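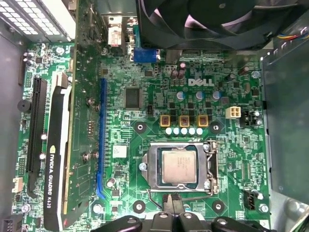
Call for Participants: Open Demonstration of Robotic Desktop Computer Disassembly

Jetcombe is accepting registrations from technicians, refurbishers, recyclers and technical instructors who wish to attend and take part in an open demonstration of its disassembly cell. The demonstration takes place in the Pärn hall at the Jetcombe site. Registration closes on 14 July 2021.

Background

Rivomix is a work program on the recovery of reusable parts from retired office desktops. It covers processors, memory modules, expansion cards, power supplies and fans. Most machines received at the site are tower and small tower units from office fleets, and they differ in board layout, fastener type and cable routing even within one manufacturer's range. The cell has to cope with a Dell board carrying an NVIDIA Quadro K620 in the same shift as a machine with no add-in card at all.

The control software, Inier, plans each removal step from the view of a small camera mounted at the wrist. An operator confirms the step before the arm moves. Since February the operator screen has been revised, and participants will work with the revised version.

What participants will do

Each participant attends one session. A session lasts 218 minutes, including breaks, and has two parts.

In the first part, staff run the cell on a prepared desktop computer. The side panel is already off. The sequence covers processor socket access, release of the retention lever, lifting of the processor, and removal of one expansion card. Participants watch from the marked area and may ask for any step to be repeated.

In the second part, participants take turns at the operator station. The task is to review the step proposed by Inier, accept or reject it, and record a reason from a fixed list. No programming is involved. Participants do not enter the cell while the arm is powered.

A short written questionnaire follows. It asks about screen layout, the order of steps, and any point at which the participant would have done the work differently by hand. Comments on handling of contact surfaces and on the order of cooler and card removal are of particular use to the project.

Who may apply

Applicants must be 18 or older and meet the following conditions:

At least 2 years of paid or teaching experience in desktop computer repair, refurbishment or recycling.
Able to identify a processor socket, expansion slot, fan header and power connector without reference material.
Normal or corrected vision sufficient to read small print on a monitor.
Able to follow spoken and written safety instructions in English.

Prior experience with robots is not required. Applicants who have worked on the design of the Inier software are not eligible for the operator part but may attend as observers.

Visitors who want to see the demonstration without taking part may register as observers. Observers attend the first part only and are not paid.

Payment and data

Participants who complete both parts and the questionnaire receive a flat payment of 1000 kroons in site credit, valid for refurbished parts and equipment from the Jetcombe counter. Travel costs are not covered. Participants who leave early receive no credit for the session.

The operator station records screen input and response times. The hall microphones are off during sessions. Questionnaires are stored under a participant code, and the list linking codes to contact details is deleted when the credit has been issued. A participant may withdraw a questionnaire up to that point.

Site rules

Closed, flat-soled shoes are required. Safety glasses and grounding wrist straps are issued at the door and returned there. Loose scarves, lanyards and hanging jewelry must be removed before entering the hall. Bags go in the lockers by the entrance. Food and drink stay in the break room. Photography is allowed from the marked area, without flash.

The hall is on the ground floor with step-free access. The operator chair and monitor are adjustable in height. Applicants who need other arrangements should state them on the form.

How to register

Complete the registration form at the Jetcombe front desk or request a copy by mail. State whether you are applying as a participant or an observer, give a short summary of relevant work experience, and mark all session times you could attend. Participants are assigned in order of receipt among those who meet the conditions. Places that open up later are offered to the waiting list.

A confirmation is sent with the session time, a site map and the safety sheet. Bring the signed safety sheet to the session. Late arrivals cannot be admitted once the cell has been started.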